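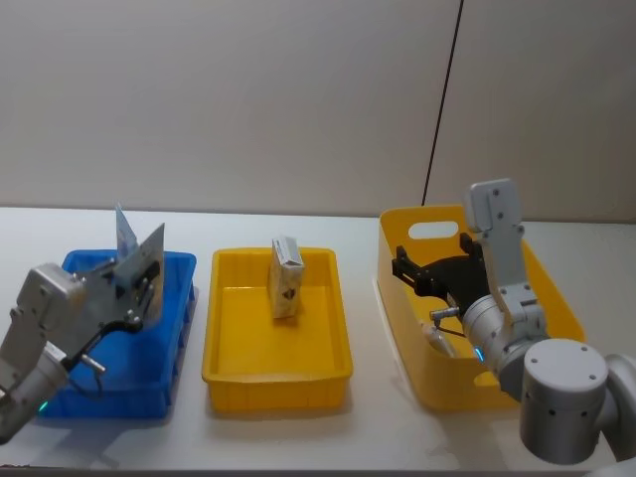 Célula de dos brazos en la mesa de pruebas: cubeta azul a la izquierda, bandeja amarilla en el centro y cubo amarillo a la derecha.

Quiénes somos

Brosetari ayuda a talleres, almacenes pequeños y centros de formación a decidir qué equipo de automatización comprar, cuánto presupuesto reservar y en qué orden hacerlo. No fabricamos robots ni cobramos comisión de quien los vende. Cobramos por el estudio, con un precio cerrado que figura en la propuesta antes de empezar.

Empezamos como un servicio interno de Otico, una empresa de preparación de pedidos de piezas pequeñas. Otico quería automatizar el paso de artículos entre cubetas y recibió tres ofertas imposibles de comparar: una incluía las pinzas y otra no, una daba el precio con instalación y otra lo dejaba «a convenir». Hicimos una tabla para poner las tres en las mismas condiciones. Esa tabla, con bastantes cambios, sigue siendo la base de nuestro trabajo. Hoy somos una empresa independiente y Otico es un cliente más.

Qué hacemos

Estudio de necesidades. Pasamos una o dos jornadas en la instalación del cliente. Anotamos qué se mueve, de dónde a dónde, con qué frecuencia y qué ocurre cuando algo falla. Al final entregamos una lista de tareas ordenada por dificultad. Algunas salen marcadas como «no automatizar por ahora».

Presupuesto completo. El precio del brazo suele ser lo primero que se pregunta y es la parte más fácil de averiguar. Nuestro presupuesto recoge también las pinzas y sus repuestos, la mesa o bancada, los contenedores, las protecciones, el cableado, la puesta en marcha, la formación del personal, el mantenimiento y las horas de parada durante el montaje. Añadimos una partida de imprevistos y explicamos cómo se ha calculado.

Comparación de ofertas. Enviamos a todos los proveedores el mismo pliego, con las mismas piezas y las mismas preguntas. Si una oferta llega incompleta, pedimos lo que falta por escrito. El cliente recibe las respuestas originales junto con nuestro resumen.

Plan de compra por fases. Pocas empresas necesitan comprarlo todo a la vez. Proponemos una primera fase que se pueda evaluar por sí sola, con una fecha de revisión y criterios acordados para seguir, ampliar o parar.

Pruebas antes de comprar

Tenemos una sala de ensayos donde probamos tareas con los artículos del cliente. El catálogo actual de muestras tiene 888 referencias: cajas de cartón, tarjetas, sobres, frascos, piezas de plástico y otros objetos corrientes. Cuando un cliente todavía no puede enviarnos los suyos, buscamos en el catálogo lo más parecido.

El montaje que más utilizamos es una mesa blanca con dos brazos, cada uno con su pinza, y contenedores de distinta altura. La altura importa para el presupuesto. Una bandeja baja deja espacio para entrar desde casi cualquier ángulo, mientras que un cubo de paredes altas obliga a bajar la muñeca del robot y a abrir los dedos en menos sitio. A veces cambiar de contenedor sale más barato que cambiar de pinza, y preferimos saberlo antes de firmar el pedido.

También probamos los artículos que dan guerra: los planos, que hay que sujetar de canto, y los translúcidos, que algunos sistemas de visión distinguen mal. Cada prueba termina con un informe breve en el que constan los intentos, los fallos y el tiempo por ciclo. Los fallos se entregan igual que los aciertos.

Cómo trabajamos

Un estudio normal dura 16 días laborables desde la visita hasta la entrega del informe. Si hay que hacer ensayos con muestras del cliente, el plazo empieza a contar cuando las muestras llegan a la sala. El informe incluye la hoja de cálculo con las fórmulas abiertas – el cliente puede cambiar turnos, volúmenes o precios y ver el resultado sin llamarnos.

Hasta ahora hemos entregado 113 estudios. No todos acabaron en una compra. En varios recomendamos ordenar primero el almacén, unificar las cubetas o esperar a que el volumen de pedidos lo justificara. En otros, el cliente compró un equipo más sencillo que el que tenía pensado.

Planificación anual

Muchos clientes cierran su presupuesto de inversiones a final de año, de modo que noviembre es nuestro mes con más trabajo. Quien necesite un informe para esas fechas debería escribirnos antes de que termine el verano. Para centros de formación, que suelen depender de convocatorias de ayudas, preparamos la memoria económica con el desglose que pida cada convocatoria. La solicitud la presenta el centro.

Dos programas propios

Sandhu es nuestra plantilla de presupuesto para empresas que compran su primer robot. Tiene 2 hojas, una de inversión inicial y otra de gastos por año de uso, y se envía gratis a quien la pida por correo.

Rellis es el servicio de seguimiento. Durante el primer año después de la compra comparamos el gasto real con el previsto y revisamos las partidas que se hayan desviado. Las más habituales son los dedos de recambio y las horas de reprogramación cuando entra un producto nuevo. Con esos datos corregimos nuestras estimaciones para los estudios siguientes.

Visitas y contacto

La sala de ensayos se puede visitar con cita previa, de 9:00 a 14:00. Pueden traer sus propios artículos, mejor en el envase con el que circulan normalmente por su almacén. Para pedir presupuesto de un estudio basta con rellenar el formulario de contacto e indicar qué tarea quieren automatizar, cuántos turnos trabajan y si ya han recibido alguna oferta.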